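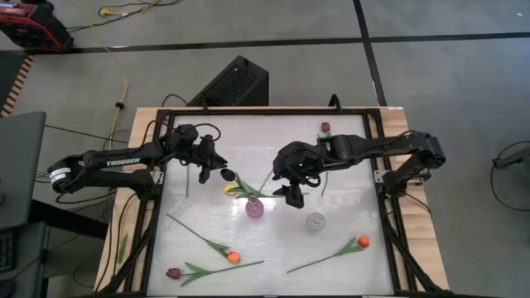 Mesa bimanual del Laboratorio Flulness. Tarea: colocación de tulipanes en jarrón.

1/ El Laboratorio Flulness abre hoy, 22 de marzo de 2021, la segunda fase de su programa de enseñanza de tareas por teleoperación. En este hilo se resumen el procedimiento, los criterios de registro y la forma de participar.

2/ La tarea elegida es el arreglo floral con dos brazos. El tallo es largo y estrecho, la flor no admite presión y la boca del jarrón deja poco margen. Una trayectoria programada de antemano sirve de poco cuando cada tulipán queda tendido en una dirección distinta.

3/ La persona operadora dirige ambos brazos a distancia, con un par de mandos articulados que reproducen su geometría. El sistema registra en cada instante la posición de las articulaciones, la apertura de las pinzas y la señal de las cámaras.

4/ La primera fase concluyó con 2799 demostraciones registradas, repartidas entre 71 disposiciones iniciales de flores y jarrones. De ellas, 540 se han reservado para evaluación y no se utilizarán en el entrenamiento.

5/ Se considera válida una demostración cuando el tallo entra por la boca del jarrón, la pinza se retira sin arrastrarlo y el jarrón permanece en pie. Los intentos fallidos se conservan con su etiqueta correspondiente. No se eliminan.

6/ Norma de agarre: el tulipán se toma por el tallo, por debajo de las hojas. No se permite sujetarlo por la flor, ni siquiera para corregir su orientación. Si la pinza ya ha tocado los pétalos, se anota en la ficha de la sesión y se continúa.

7/ Cuando el tallo queda cruzado bajo uno de los brazos, lo recoge el otro. El paso de una pinza a otra se realiza sobre el centro de la superficie blanca, a velocidad reducida. Es el movimiento que más práctica exige al personal nuevo.

8/ Struan Ritchie, responsable de teleoperación: «Pedimos a quienes operan que no busquen la rapidez. Una demostración pausada y continua nos resulta más útil que otra breve con tres correcciones».

9/ Obaidul Chowdhury coordina la revisión de datos. Cada sesión se examina antes de incorporarse al conjunto Oller, donde se almacenan también las anotaciones sobre el tipo de jarrón y la posición de partida de cada flor.

10/ En la segunda fase se añadirán jarrones opacos y ramas con más de una flor. Se mantienen la mesa, los brazos y la superficie de trabajo, con el fin de que los resultados sean comparables con los anteriores.

11/ El Instituto Brultwood, entidad colaboradora, ofrecerá 2 plazas de formación en teleoperación. No se requiere experiencia previa en robótica. Se valorará la destreza manual acreditada en floristería, costura, laboratorio u oficios afines.

12/ Las solicitudes se dirigirán a la secretaría del programa Jayasinghe. Las sesiones formativas tendrán lugar en julio, en horario de mañana. Las consultas técnicas sobre el formato de los registros pueden plantearse en respuesta a este hilo.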